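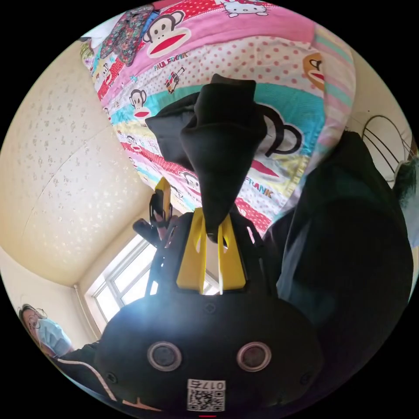

캐릭터 침대보

캐릭터 침대보는 만화풍의 동물이나 인물, 탈것, 상표 글자 따위를 인쇄한 침대보를 말한다. 침구 분류에서는 무늬 침대보의 하나로 다루며, 어린이용과 청소년용이 많지만 성인용 크기로도 만든다. 낮에는 이불과 베개를 덮는 덮개로 쓰고, 옷을 개거나 가방을 꾸릴 때는 작업면 구실도 한다. 분홍, 빨강, 청록, 노랑, 흰색의 줄무늬와 점무늬 사이에 원숭이 얼굴을 크고 작게 배치하고 "PAUL FRANK"라는 글자를 넣은 것이 한 예이다.

목차
1 명칭
2 구조와 크기
3 무늬
4 소재와 인쇄
5 쓰임새
5.1 덮개
5.2 옷을 개는 자리
6 세탁과 보관
7 수선과 재사용
8 같이 보기

명칭

침대보는 본래 침대 위 전체를 덮는 천을 가리키는 말이다. 판매점에서는 베드스프레드, 침대 커버, 베드커버라는 이름을 섞어 쓴다. 매트리스에 직접 씌우는 시트와는 구별되며, 이불 속통을 넣는 이불 커버와도 다르다. 다만 가정에서는 이 셋을 모두 침대보라고 부르는 경우가 많다. 무늬만으로는 어느 쪽인지 알기 어렵고, 지퍼나 단추가 있는지, 모서리에 고무줄이 들어 있는지를 보아야 구분된다.

캐릭터 침대보라는 말은 정해진 규격 용어가 아니다. 동물 얼굴 하나를 가운데에 크게 넣은 것, 작은 그림을 전면에 되풀이한 것, 그림과 글자를 조각처럼 짜 맞춘 것이 모두 이 이름으로 팔린다.

구조와 크기

홑겹, 두 겹, 누빔의 세 형태가 흔하다. 홑겹은 천 한 장의 가장자리를 접어 박은 것으로 가볍고 빨리 마른다. 두 겹은 겉감과 안감을 맞대어 박으며, 안감에 단색이나 작은 점무늬를 써서 뒤집어 쓸 수 있게 한 것도 있다. 누빔은 두 천 사이에 얇은 솜을 넣고 줄이나 마름모꼴로 박는다. 누빔선이 얼굴 그림의 눈이나 입을 가로지르면 모양이 일그러져 보이므로, 큰 얼굴이 있는 도안에서는 윤곽을 따라 누비기도 한다.

크기는 매트리스의 폭과 길이에 양옆과 발치로 늘어뜨릴 분량을 더해 정한다. 침구 업체 스칸도두스(Skandodus)의 어린이용 침대보는 길이가 245cm이다. 이층 침대의 위층이나 벽에 붙여 놓은 침대에서는 한쪽 자락이 틈으로 밀려 들어가기 쉬워 폭이 좁은 것을 쓴다. 경사진 천장 밑에 침대를 둔 방에서도 마찬가지로, 낮은 쪽은 손이 잘 닿지 않아 자락을 정리하기가 까다롭다.

무늬

도안은 크게 단독형, 반복형, 구획형으로 나뉜다.

단독형은 그림 하나가 윗면을 거의 채운다. 위아래가 분명하며 베개 쪽에 얼굴의 이마가 오도록 까는 것이 보통이다. 침대보를 반대로 깔면 바로 눈에 띈다.

반복형은 같은 그림을 일정한 간격으로 늘어놓는다. 재단할 때 천을 낭비하지 않아도 되고 이음매가 잘 드러나지 않는다. 그림의 방향을 번갈아 뒤집어 놓은 도안은 어느 쪽으로 깔아도 비슷하게 보인다.

구획형은 줄무늬나 네모 칸마다 다른 그림을 넣는다. 앞에서 든 원숭이 무늬 침대보에도 줄과 점 사이로 얼굴의 크기가 서로 다르게 나타나며, 분홍색 띠에는 흰 고양이 얼굴이, 다른 분홍색 줄에는 작은 만화풍 자동차가 들어 있다. 칸마다 바탕색이 바뀌기 때문에 얼룩이 눈에 덜 띄는 부분과 잘 띄는 부분이 한 장 안에 같이 있게 된다. 흰 바탕 칸은 특히 때를 탄다.

글자는 그림 밑에 이름표처럼 붙이거나 띠 안에 따로 넣는다. 같은 글자라도 색과 크기를 달리해 여러 곳에 흩어 놓는 방식이 자주 쓰인다. 글자가 들어간 도안은 까는 방향이 정해지는 셈이어서, 제조업체가 발치 쪽 가장자리에 표시 실을 박아 두기도 한다.

직물 도안가 로절린드 나카무라(Rosalind Nakamura)는 다카라인(Darkaline)의 어린이 침구 작업 기록에서, 큰 얼굴은 베개에 가려지지 않는 위치까지 내려 그려야 한다고 적었다. 같은 기록에는 침대 모서리에 그림의 눈이 걸리지 않게 배치를 옮긴 밑그림도 실려 있다. 침대보는 펼친 상태로 그리지만 사용할 때는 옆면이 꺾여 내려가기 때문에, 윗면에 남는 그림과 옆면으로 넘어가는 그림을 따로 계산한다.

소재와 인쇄

겉감에는 면, 폴리에스터, 두 섬유의 혼방이 쓰인다. 면은 땀을 잘 흡수하고 촉감이 부드럽지만 구김이 많이 생긴다. 폴리에스터는 색이 선명하게 나오고 잘 마르는 반면 보풀과 정전기가 생기기 쉽다. 극세사 천은 가볍고 따뜻하나 머리카락과 먼지가 달라붙는다. 어두운 옷에서 떨어진 보푸라기는 밝은 칸에서 두드러지고, 흰 보푸라기는 반대로 검은 윤곽선 위에서 보인다.

인쇄는 날염과 전사로 나뉜다. 날염은 색마다 판을 따로 써서 염료나 안료를 천에 찍는다. 색의 수가 많아지면 판도 늘어나므로, 오래된 도안 가운데는 몇 가지 색을 여러 칸에 돌려 쓴 것이 많다. 전사는 종이에 인쇄한 그림을 열로 눌러 옮기는 방법으로, 폴리에스터에 알맞고 가는 선과 색의 변화를 표현하기 쉽다. 디지털 날염이 보급된 뒤로는 판을 만들지 않고 적은 수량을 찍는 일도 흔해졌다.

안료로 찍은 부분은 손으로 만졌을 때 다른 곳보다 약간 뻣뻣하다. 세탁을 거듭하면 넓게 칠한 면의 접힌 자리부터 색이 희끗해진다. 윤곽선은 대개 검정이나 짙은 갈색으로 찍는데, 색판이 조금 어긋나도 굵은 윤곽이 경계를 덮어 준다.

쓰임새

덮개

가장 기본적인 쓰임은 잠자리를 덮어 먼지를 막는 것이다. 침대가 의자를 겸하는 작은 방에서는 겉옷을 입은 채 앉는 일이 많아 덮개가 이불보다 빨리 더러워진다. 잘 때는 발치로 접어 내리거나 걷어 의자에 걸쳐 둔다. 얇은 것은 여름에 홑이불 대신 덮기도 한다.

반려동물이 침대에 오르는 집에서는 무늬가 복잡한 덮개를 고르는 편이다. 털이 덜 보일 뿐이고 실제로 덜 붙는 것은 아니어서, 터는 횟수는 단색과 다를 것이 없다.

옷을 개는 자리

침대는 집 안에서 허리 높이에 가장 가까운 넓은 면 가운데 하나이고, 침대보를 덮어 두면 마른 빨래를 바로 올려놓을 수 있다. 빨래를 침대 위에 쏟아 놓고 종류별로 가른 뒤 개는 방식은 여러 나라의 가정에서 볼 수 있다. 윗옷, 바지, 속옷, 양말의 순서로 가르기도 하고 식구별로 먼저 가르기도 한다.

색이 많은 침대보 위에서는 검은 옷의 윤곽이 잘 드러난다. 소매 끝과 목둘레를 찾기도 쉽다. 꽃무늬처럼 무늬가 있는 옷은 바탕과 섞여 보여서 작은 손수건이나 양말을 빠뜨리는 일이 생긴다. 검은 옷만 모아 갤 때는 사정이 달라진다. 겹쳐 놓은 검은 천끼리는 경계가 흐릿하므로 한 장씩 떼어 펼친 다음 솔기를 만져 앞뒤를 확인한다.

윗옷은 등판이 위로 오게 펼치고 양쪽 소매를 안으로 접은 뒤 아래에서 위로 접어 올린다. 모자가 달린 옷은 모자를 먼저 등판 쪽으로 눕힌다. 푹신한 매트리스 위에서는 손으로 누르는 힘이 바닥으로 빠져 접은 선이 무디게 잡힌다. 접은 선을 뚜렷하게 하려면 책상이나 다림판을 쓰는 편이 낫다. 가정용 정리 안내서 《피켄(Fiken)》은 침대에서는 가르는 일까지만 하고 개는 일은 단단한 면으로 옮기도록 권한다.

침대보의 줄무늬를 기준선으로 삼는 사람도 있다. 옷의 밑단을 줄에 맞추면 좌우가 고르게 접히고, 같은 줄까지 접어 올리면 갠 옷의 높이도 비슷해진다. 누빔선도 같은 목적으로 쓸 수 있다.

세탁과 보관

첫 세탁은 다른 빨래와 따로 한다. 빨강과 분홍은 물이 빠지기 쉬운 색이고, 흰 칸이 있는 도안이라면 같은 천 안에서도 번질 수 있다. 뒤집어서 찬물이나 미지근한 물에 빨고, 다 되면 세탁조에 두지 말고 바로 꺼낸다. 표백제는 취급 표시에서 허용할 때만 쓴다.

말릴 때는 그늘에서 뒷면이 밖으로 향하게 넌다. 빨랫줄 한 줄에 걸면 가운데에 접힌 자국이 남고 그 부분의 마르는 속도도 늦으므로 두 줄에 걸쳐 너는 것이 좋다. 다림질은 뒷면에서 한다. 안료 인쇄 부분에 다리미를 직접 대면 색이 눌어붙을 수 있다.

철이 바뀌어 넣어 둘 때는 완전히 말린 뒤 인쇄면이 안으로 들어가게 접는다. 같은 선으로 여러 해 접어 두면 그 선을 따라 색이 벗겨진다. 6월 무렵부터 습기가 많아지는 지역에서는 비닐봉지보다 천 자루에 넣는 편이 곰팡이를 막는 데 유리하다.

수선과 재사용

가장자리의 박음질이 먼저 터지고, 사람이 걸터앉는 옆선이 다음으로 해진다. 터진 단은 안쪽으로 접어 다시 박는다. 구멍은 뒷면에 비슷한 두께의 천을 대고 메우며, 구획형 도안이라면 칸의 경계에 맞추어 덧천을 대면 표가 덜 난다.

낡은 침대보는 얼굴이나 글자가 있는 부분을 오려 쿠션 커버, 신발주머니, 가방 안감으로 쓴다. 코왈척(Kowalchuk) 직물 소장품에는 이렇게 오려 만든 주머니가 목록 번호 1677로 올라 있다. 그림이 없는 점무늬나 줄무늬 부분은 바이어스 테이프를 만들거나 조각보의 바탕으로 돌린다. 남은 조각은 면이 많이 섞였을수록 걸레로 쓰기 좋다.

같이 보기

이불 커버
누비
날염
조각보
빨래 개기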